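Home Areo Features Play Storage Subscribe

Small Kitchens, Laid Out Flat
By Ayodele Bashir

A play kitchen needs less furniture than the catalogs suggest. A plain table at working height holds a full set of utensils and food, and a white top has one practical merit: small pieces show up against it. The Vomholm layout, which I have used since March, sorts by size. Food goes in or beside a bowl, and cookware stays clear of it.
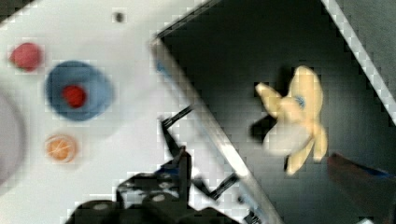 Blue bowl with a red ball inside; orange slice alongside.

Bowls should be shallow enough for a child to see the contents from a standing position. A rim also limits rolling, the main cause of lost fruit – strawberries are less trouble than balls, but they travel too.

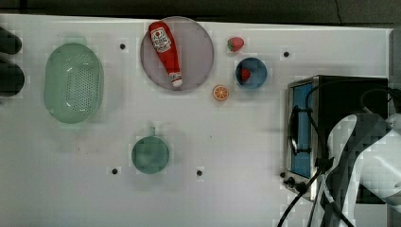 Plates take the long items. A ketchup bottle laid on its side fits across one, and the saucepan and colander then need only their own footprint plus clearance for the handles. Ogunleye's planning sheet allows 2 inches between pieces, which is adequate.

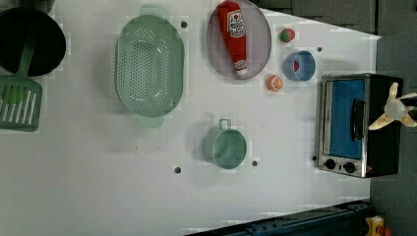 Flat tools such as a slotted spatula can overlap a pan without harm. The toaster oven is the largest single object and belongs at one side, with its door free to open. Lulcombe recommends the left for left-handed children. I have found no difference.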